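The left arm dropped out again

December 24, 2018

I lost most of an afternoon to the same fault I wrote up in May, so I am putting the details down while I still remember them.

The job is simple. Two arms on one table pick up small desk items, hand them over if needed, and set them down again. It runs on the Esow controller we bought through Grovora, with a script I wrote myself. I had 80 cycles planned and wanted to leave early.

At cycle 16 the left arm stopped in the middle of a move. It did not fall. The brakes came on and it stayed where it was, with the joint error showing on the controller page. The right arm kept going for 2 more seconds before the script noticed that its partner was gone. That gap is the part that bothers me. If they had been closer together they would have hit.

I cleared the error, homed both arms and ran at low speed. It got through 4 cycles and quit again, same joint, same code. After that I went through the pictures and the log side by side.
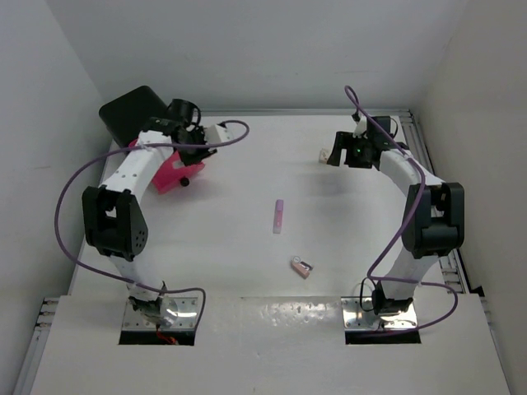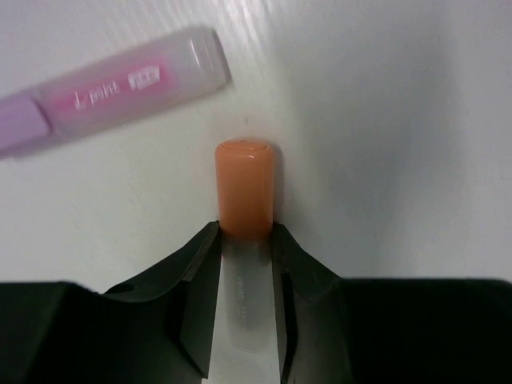
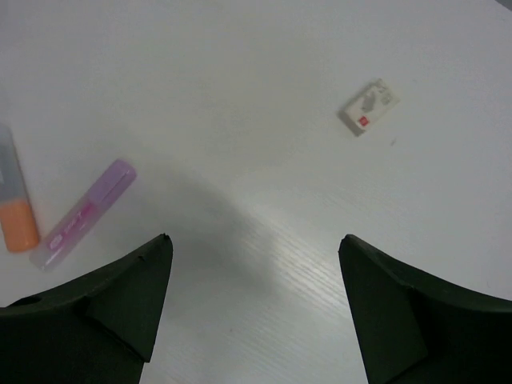
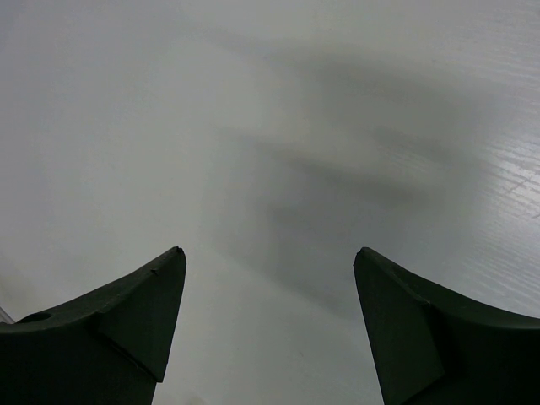 The two-arm table, then three views from the wrist cameras.

My first guess was the fingers. A marker that sits badly in the grip can push the current up, and the limit trips. But the log showed normal current on the gripper both times, so I dropped that idea.

Marietjie Motaung asked me on the phone if the stops came at the same wrist angle. They did, to within a degree. That pointed to the cable. It leaves the wrist in a big loop and comes back down to the base, and with the wrist turned far enough the plug takes the pull. I turned the wrist by hand with the power off and a meter on the line, and the reading dropped out right at that angle -- every time.

The plug is from Hiketeck and the latch is worn. I had pushed it back in after the May fault and called it fixed. I should have changed it then.

What I did:

Replaced the plug with a spare from the Du Plessis kit.
Gave the cable more slack at the wrist and tied it down lower on the arm.
Cut the wrist range in the script so it can't reach the bad angle.
Changed the watchdog so that when one arm faults, the other one stops at once. It used to check only between moves, which was my own mistake.

I tested the last one by pulling the left arm's signal on purpose, with the table cleared and my hand on the stop button. The right arm halted where it was. I did it again at full speed and got the same result.

The full run of 80 went through after that with no faults. I still want to order new plugs for both arms, as the right one is the same age. The latch on it feels fine -- but so did the other one in May.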